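Big see-through bowl for snacks, worth it?
Asked by Nithin Thevar, January 9, 2026

We have 12 people coming over and I'm sick of guessing when the snacks need a refill. Does anybody keep theirs in one of those cloudy white bowls? Can you tell the level from across the room?
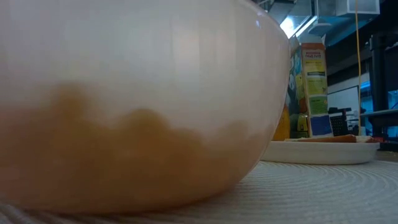 My cousin's bowl, half full

Drernham
Yep, love mine! The color shows right through, so I top it up when it gets low. Fingerprints show too, though. I wipe it with a dish towel before folks arrive.

Egan
just use two smaller ones, easier to pass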